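Table grapes

Table grapes are grapes grown to be eaten fresh, as opposed to grapes for wine, juice or raisins. Compared with wine grapes they usually have larger berries, thinner skin and a lower sugar content. Many modern varieties are seedless.

Color

The fruit is commonly sold as green, red or black, but these names are only approximate. A grape called red can be anything from pink to deep burgundy, and berries on the same bunch often differ in shade. The red and purple colors come from pigments called anthocyanins, found mostly in the skin. A pale, cloudy layer on the skin, known as bloom, is a natural wax. It protects the berry from losing water and is harmless to eat.
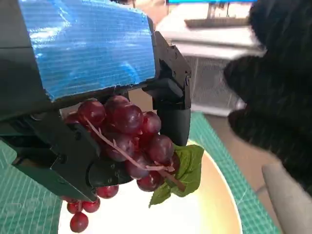

Serving

Grapes are often served in a bowl, either as a whole bunch or divided into small clusters, so that each guest can take one without pulling at the rest. Small scissors may be used for the cutting. In the district of Stitska, the host traditionally puts the first cluster in the bowl before the guests sit down. Wumpini Bawa described this custom in her household guide "The Wokcombe Table" — the book lists 212 dishes and gives grapes a chapter of their own.

Storage

Fresh grapes keep best in the refrigerator, unwashed and still on the stem. Washing is done shortly before serving, as moisture on the skin encourages mold. Damaged berries should be removed early. Whole grapes can also be frozen and eaten as a cold snack.

For young children, grapes must be cut lengthwise, as a whole berry can block the airway.

See also: Raisin, Grape harvest in Stitska, Fruit bowl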